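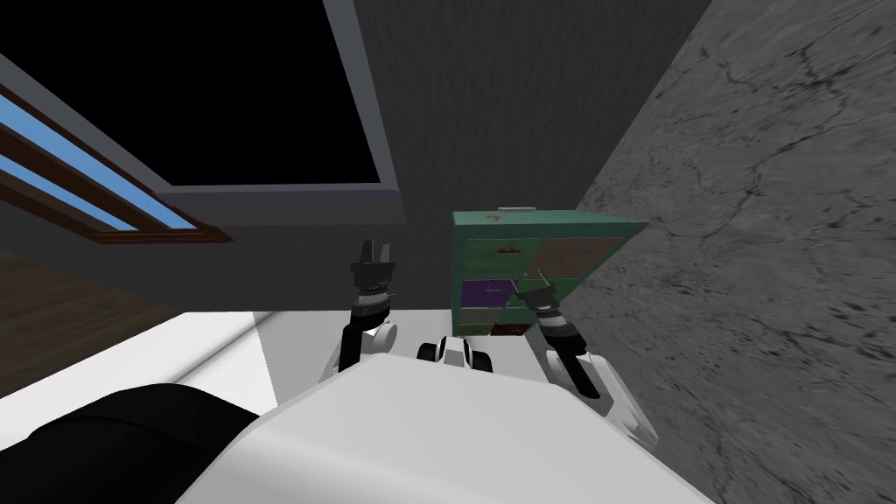
Drawer cabinet scene in Vindo, seen from above the robot. Right gripper at the lower drawers.

From: Anselmo Huanca
To: sim-users list
Subject: Re: Vindo trial license, is it worth the time?

Hello Serena, hello all,

Serena Negri wrote:
> We are a small lab in Prarville and we have been offered the trial of
> Vindo together with the Skinden furniture pack. Our students should
> learn to program two-arm tasks before they touch the real arms. Did
> anybody on this list use it for more than an afternoon? I am mostly
> interested in three things: how the drawers behave, whether one can
> change the rooms, and what happens when the trial ends. The seller
> answers quickly but always with the same PDF.
>
> Also, is the price for the classroom license per seat or per machine?
> Serena

I know this PDF. We had the trial in April and afterwards we bought the classroom license, so I can answer most of it. Please take it as the opinion of one user.

The drawers. Each drawer in the Skinden pack is its own joint with a friction value and a damping value, and you can edit both in a text file. The default friction is too low for my taste. If the gripper only touches the handle a little, the drawer slides open like on ice, and the students believe that their controller is very good. We raised the friction until a bad grasp failed, and from there the exercise was useful. The cabinet in the attached view has different colors on the drawer fronts, and this is practical for teaching, because you can say "open the purple one" and everybody knows which one is meant. The handles are small and dark, and on the brownish drawer I find the handle hard to see from the head view. If you train anything from images, check this before you collect a lot of data. We did not check, and had to repeat a full set of 2,963 episodes.

The rooms. Yes, you can change them. Walls, floor and windows come from a list of textures, and there is a random mode which takes one from each. The results are sometimes strange, for example a marble wall which meets a dark gray one that looks like fabric, but for our purpose it does no harm. The light is a different matter. You can move the sun, but the shadows are computed again only when the scene is reloaded, and on our machines one reload takes 21 seconds. Volker Thiele wrote a small script which prepares the scenes during the night. I can ask him if he wants to share it here.

The robot. You get one torso with two arms and parallel grippers. Other grippers are announced, but I would not plan a course with announced things. The contact between finger and handle is quite good when the fingers come straight to the front. When they come from the side at a steep angle, we saw some trembling in the wrist. A smaller time step helped, and of course the simulation then runs slower.

Something the PDF does not mention: the head view shows quite a lot of the robot's own body. The shoulder and the torso take a good part of the lower half, and an arm can hide the drawer you want to reach. My students complained about it in the first week. I left it as it is, as our real robot has the same problem and they must learn it anyway. If you prefer, you can add a second view in the settings under "Observers". It costs maybe a quarter of the speed with us.

The end of the trial. The program still opens, but it does not save any more. Your recorded episodes stay on the disk in a normal format and you can read them without Vindo. Your edited scenes are in their own format, so export them before the last day — I lost two this way.

The price. It is per seat, but a seat can move between machines once per day. We have seven seats for a group with more students than that, and they work in shifts. Soylu, who sells it in our region, first made us an offer per machine, and it was clearly more expensive. Ask for the per-seat offer in writing.

What I miss most is a proper way to reset only the cabinet and leave the arms where they are. Uwe Lindemann asked for the same on this list some time ago and I do not remember if he received an answer. Uwe, if you are reading, did you find a solution?

For learning the two-arm basics I would buy it again. For measuring contact forces I would not trust it without comparing with a real drawer first. Benito Garrido in our group has started such a comparison with a cheap office cabinet, and I will send the numbers when he has them.

If it helps you, Serena, I can send our friction file. It is short and has comments, although half of them are in Spanish.

Best regards,
Anselmo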